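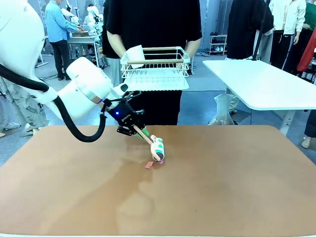
The clinic closed at five and Hwa-young was still in the parking lot at ten after, engine off, the consent form on the passenger seat. Page two. Initial here, initial here, sign.

Disposition of remaining embryos. Three boxes. Keep, donate, discard. She'd checked keep for six years and paid the bill every April and never read past the first line.

Phone buzzing. Lev.

"Did you do it?"

"I'm in the car."

"Going in or coming out?"

"They're closed."

Long breath from him. He was at work, she could hear the forklifts. They had been divorced for two of those six years and he still picked up on the first ring, which she hated, which she counted on.

"I'm not pushing," he said.

"You called."

"Dr. Mathew's office called me. They need both of us by the end of the month. They're moving everything over to Dunham, some big storage place. Anybody who hasn't signed goes in a pile."

"A pile."

"Her word. Well, the front desk's word."

There were two left. Hwa-young knew their grades like other mothers know birth weights. One good, one fair. Annapurna Mathew had drawn them on the back of an appointment card, little circles with dots inside, and said fair is fine, fair gets into college. That card was in a drawer somewhere in the Ciletbridge house. Lev's house now.

"What do you want," she said.

Forklift. Somebody yelling about a pallet.

"I want you to want somthing," he said. "Then I'll know."

She hung up. Not angry. Just had to go, pickup ended at five-thirty and A-yeong charged by the minute after that.

Traffic on Burnetti. All of it. She ran the last yellow.

The craft room was emptied out except for Nari, coat on already, hood up, working at the table as if she had a deadline. Glue to the elbows.

"It's a tower," Nari said, not looking up. "You can't touch it." 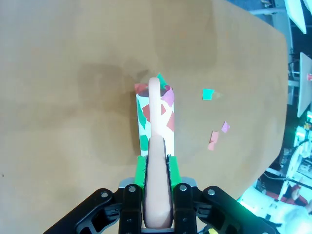
*The tower, still at the after-school room.*

"Who lives in it?"

"Nobody yet." She pressed a scrap down hard with her thumb and counted under her breath. "They're waiting."

Hwa-young sat down in a chair made for a five year old. Knees at her chin. A-yeong Tak was stacking bins in the corner, pretending not to look at the clock.

"Waiting for what?"

"For it to be *done*, Mom."

Fine. OK. She watched the thumb. Same flat thumbnail as Lev's mother, as Lev. Third of three, that transfer. The other two had gone back in the tank with a number on them, 208-something, and she'd gone home and thrown up and been happy.

Would they have the thumb? Stupid question. She'd been asking it since the parking lot — before that, probably.

In the car Nari wanted the heat on her feet. Wanted noodles. Wanted to know what the paper was.

"It's a form."

"For me?"

"No. Sort of. Put your belt on."

She moved it to the dash. At the light on Bélanger she picked up the phone and called him back, and he got it on the first ring.

"Come for dinner," she said. "Bring a pen."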